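Salt Dough Ornaments: Your Questions

We get a lot of email about the salt dough project, so the usual answers are collected on this page. The full recipe is on the Sardale craft page.

What goes in the dough?

Two cups of plain flour, one cup of salt and up to one cup of water. Add the water slowly and stop when the dough holds together. Do not use self-rising flour or the shapes will puff up in the oven.

How many ornaments does one batch make?

We got 31 with a small round cutter. A double batch made 66, but some of those were tiny stars.

How long do they bake?

Bake them at 200 degrees Fahrenheit for 3 hours and turn them over halfway through. Thick pieces need longer. You can also air dry them on a rack for several days - turn them every morning. 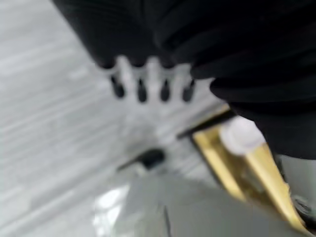
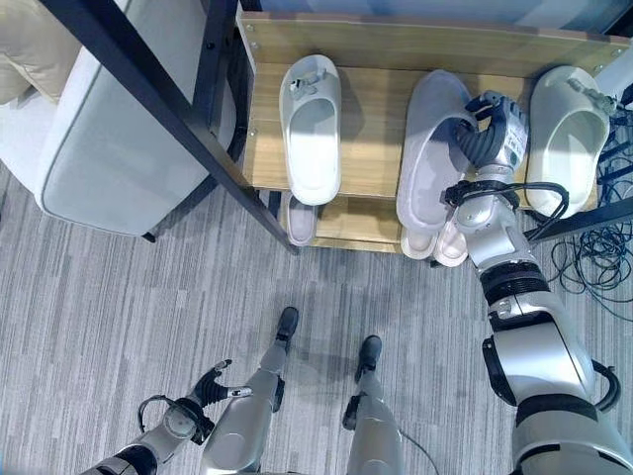

Why did mine crack?

A reader named Koivisto wrote that every one of her stars split when she baked them at 350, and that the next batch came out fine at the lower setting. High heat is the usual cause. Uneven rolling is another, so try for a quarter inch all over.

What paint should we use?

Acrylic craft paint covers best. Washable kids' paint works too, but it stays a little chalky and needs two coats. Wait until the pieces are completely cool.

Do they need to be sealed?

Yes, if you want to keep them past one season. Brush clear varnish on the front, back and edges, and inside the ribbon hole. Unsealed dough takes in moisture and goes soft.

Can I color the dough instead?

Yes. Knead in a few drops of food coloring before you roll it out. The color fades some in the oven - start darker than you want.

Can my dog eat one?

No. The salt content is dangerous for pets. Hang them high and keep the raw dough covered. If your dog does eat some, call your vet right away.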